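Rosdale Residents' Forum
Board: Shared Facilities
Topic: Care of the wooden worktops in the workshop

Stadier wrote:
Members are asked to comment on the proposed change from oil to hard varnish. The present oil finish requires a fresh coat every January and closes the room to all groups while it cures.

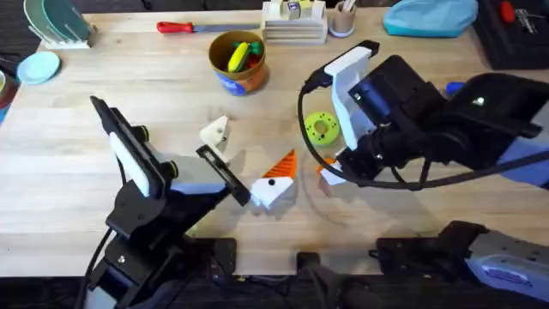
Worktop with plank seams, Rosdale workshop

Clokex wrote:
I wish to record an objection. Varnish chips at the edges, and a chipped surface must be stripped in full. Oil may be repaired in one spot. I would suggest sanding at 80 grit, then 180, and wiping down between the two.
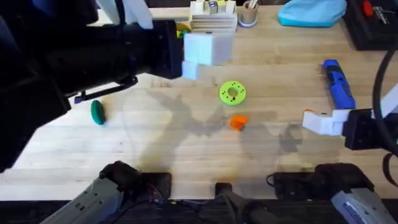 Costs and closures

Stadier wrote:
The quotation for varnish stands at £838, against £225 for oil. The higher sum would be paid once — the lower one falls due each year.
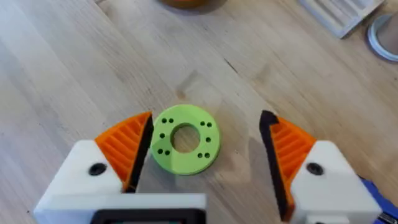
Najjar disagreed with that reckoning, noting that no varnish in a shared room lasts for ever and that the quotation leaves out stripping.

Clokex wrote:
I concur with the previous post. Would Stadier kindly ask the supplier to price the stripping separately?

Stadier wrote:
The request has been sent. The revised figure will be posted in this topic, and no order will be placed before then.
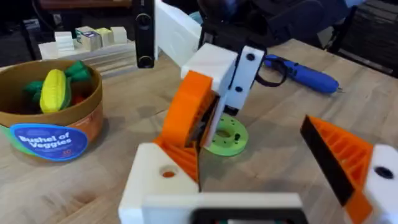
Reading time: 1 min

Najjar wrote:
Thank you. Until the matter is settled, please use mats under glue pots and report any stains on this board.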